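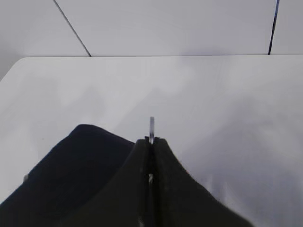 3. Cell Setup and Upkeep

3.1 Layout

The cell has two arms mounted above a white table. Each arm ends in a two-finger gripper and carries a small camera near the wrist. Fixed cameras cover the table from outside the reach of the arms. The table top is matte, which keeps glare out of the views, and the wall behind it is made of plain white panels. We left the wall bare after early tests with a printed backdrop, where the object detector kept finding edges in the print.

The table was bolted down before any camera was mounted. Its position is checked at the start of each working day by moving each gripper to two marks on the mounting rail and reading the offset. If either arm is off by more than 1.5 mm, the arm is homed and the check is repeated. If the second check also fails, the cell stays down until the base bolts have been torqued and the arm has been calibrated again. This happened twice over the period reported here, both times on the left arm.

Control runs on a single workstation with the Kallell motion package. Logging is handled by Kaninix, our own recording tool, which writes joint positions, finger width, motor current and all camera streams against one clock. The two programs are started by the same script so that an operator can't run the arms with logging off.

3.2 Task

The lunch bag task was chosen because it loads the grippers in ways that rigid parts do not. The bag is soft and changes shape whenever it is touched. One arm has to steady it while the other takes hold of a small metal pull and draws it along the zipper. Food items are then handled at the open bag.

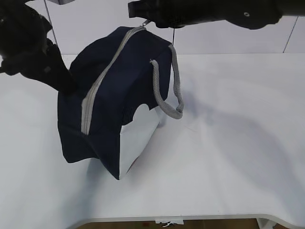
Most of the wear we saw came from the zipper step. When the pull is pinched between the fingertips, the load falls on a few square millimeters near the end of each finger. The pull also tends to turn as it moves, which twists the fingers slightly apart. Over a long run this shows up as play in the finger mounts before it shows up as failed grasps.

The steadying arm has a different problem. It presses down into fabric with no hard stop beneath it, so its motors hold a low current for most of the episode. With the current limit at its factory setting, the drive went into thermal protection after about 34 episodes run back to back. We lowered the holding current and added a short rest between episodes, and the fault did not come back.

3.3 Gripper care

Finger pads are wiped with a dry cloth between sessions. Lint from the bag collects on the fingers and in the slot between them, and a soft brush is used there. We tried alcohol wipes early on and stopped, as they left the pads slick for the first several grasps.

Screws on the finger mounts are checked with a torque driver every 104 episodes. The interval was picked from the log: we looked at how far the closed finger width had drifted from its zero value and set the check well ahead of the point where grasps on the pull began to slip. A paint line across each screw head and its housing gives a quick visual check in between. 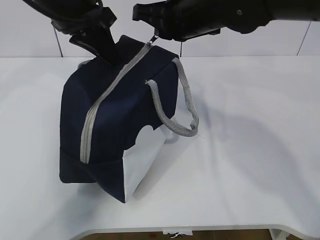 Cable routing took more work than we expected. In the first layout the cables were tied close to the links, and the one on the right arm was pulled tight whenever the wrist rolled past 90 degrees. The connector came loose during one session and the gripper stopped responding with the bag still held. The cables now have enough slack to hang in a loop, with a strain clip at each end. Slack brings its own risk of snagging on handles and straps, so the planner keeps a margin of 40 mm around the lowest point of each loop.

When a gripper does stop with an object in it, the operator presses the stop button, supports the object by hand and backs the fingers off with a hex key at the drive screw. The arm is not moved under power until the fingers are clear. A written copy of this procedure is kept next to the stop button.

3.4 Settings for soft and loose items

A single force setting did not suit all parts of the task. The pull needs a firm grip and almost no travel. The bag itself needs light pressure over a longer stroke. Food items vary in width and stiffness, and some of them roll. We store a separate profile for each step, giving the closing speed, the current limit and the lowest height the fingertips may reach above the table.

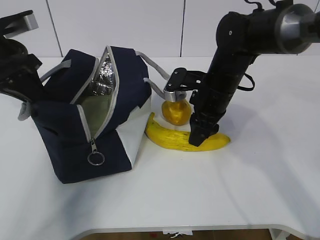
The height limit matters most for items lying flat. A finger that comes down on top of an item can push it sideways or press it into the table, and in either case the arm's force estimate rises sharply. We stop the descent when the estimate passes a set threshold, raise the gripper by 15 mm and let the operator choose a new approach angle. Before this rule was added, two finger brackets were bent and had to be replaced. The spare brackets are made by Oltell to our drawing and fit both arms, so only one type is kept in stock.

After any bracket is changed, the wrist camera on that arm is calibrated again, even if the camera was not touched. The tips of the new fingers rarely sit in exactly the same place in its view, and the grasp model uses that place as its reference.

3.5 Downtime

The cell recorded 1,051 episodes over the period. We logged 221 stops of all kinds, counting short ones cleared by the operator without tools. Force threshold stops were the most common, followed by lost grasps on the zipper pull. Stops that needed tools were mostly loose finger mounts, and these became less frequent once the screw check was in place. The longest single outage was caused by the wrist connector described in Section 3.3, which had to be ordered from MacDonald and took nine days to arrive. We now keep two on the shelf.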